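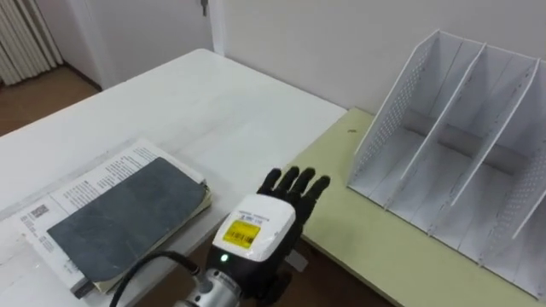 A robotic hand over two adjoining tabletops, with a green indicator light on its housing.

Faklow 2 adds background tasks and a longer app list

Grondano has released version 2 of Faklow, the operating system used on its Plattner phones. The update went out on 3rd May and installs over the air on all models sold since January of last year. Older units stay on the previous release and will receive security fixes only.

The main change is in how the system handles apps that are not on screen. Faklow used to suspend an app as soon as the user left it. Version 2 lets up to 14 apps stay in memory, and three types of task — audio, file transfer and location — can continue while another app is open. When memory runs low, the system closes the app that has gone unused the longest.

The app switcher has been redrawn as a vertical list. Swiping left on an entry closes it, and a long press pins it so that the system will not clear it.

The download is 900 MB, and the phone needs a further 500 MB of free storage during installation. Settings and home screen folders carry over. Widgets built for the first version have to be added again by hand.

Developers must declare background tasks in the app's manifest before submitting to Clemgate, the company's app store. Andri Ammann, who leads the system software group at Grondano, said apps without the declaration will still run but will be suspended as before. "Existing apps need no changes unless they want the new behavior," Ammann said.

A fix for slow Bluetooth pairing is planned for the next minor update.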